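Does a smart meter save you anything?

Posted 1 October 2022

The price cap goes up today, so naturally my inbox is full of people telling me how to beat it. The one I keep getting is from Grolix, who supply my electricity and would very much like me to have a smart meter. They have written to me four times since July. The latest letter says customers "take control of their energy" once the thing is fitted, and I have been trying to work out what that means.

I do like numbers. I have read my own meter on the first of the month for years and written it in a notebook that lives in the cupboard with it. Last year we used 2,079 units in this house. The year before was higher, but the freezer in the garage was still going then and it had a seal you could push a pencil through. Replacing that freezer is the only thing I have ever done that showed up clearly in the notebook. Switching things off at the wall did nothing I could see. Nor did the special plug I bought from Muster, which was meant to cut the power to the telly when you turned it off and mostly cut the power to the telly when you were watching it.

So when somebody says a little screen in the kitchen will change my habits, I want to know which ones. I know the kettle uses a lot. Everybody knows the kettle uses a lot. I am still going to have a cup of tea.

The leaflet that came with the letter quotes a saving of 200 pounds a year for "a typical home". There's a small star next to the number, and the star leads to the back page, where it says the figure is based on a survey of 803 customers who were asked whether they felt they were using less. Felt! I feel I am eating less cheese. You would want to see the fridge before you believed me.

What I'd like to see is the bills of those same people for the year before and the year after, with the weather taken into account, next to a similar bunch who never had the meter. It can't be that hard for a firm that has everybody's bills. I wrote and asked. The reply thanked me for my interest and gave me a link for booking a fitting.
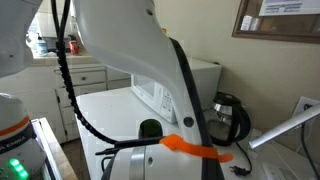 To be fair to them, there are good reasons to have one. If you can't get to your meter, or can't read it, not having to send readings is a real help. If you are on prepayment, topping up from the sofa beats walking to the shop in the rain. And if you have an electric car and can charge it overnight on a cheap rate, the sums may well come out in your favour. I have none of those things, and the letter doesn't ask.

My sister-in-law in Nalcombe had hers put in last spring and it worked until she changed supplier, at which point the screen went blank and she went back to reading it by torchlight. She says she doesn't miss the screen. Her bills are the same as they were, apart from being dreadful, like everyone's.

I shall hold out a bit longer. Today's reading is in the notebook and I've sent it in, although their website fell over twice before it would take it.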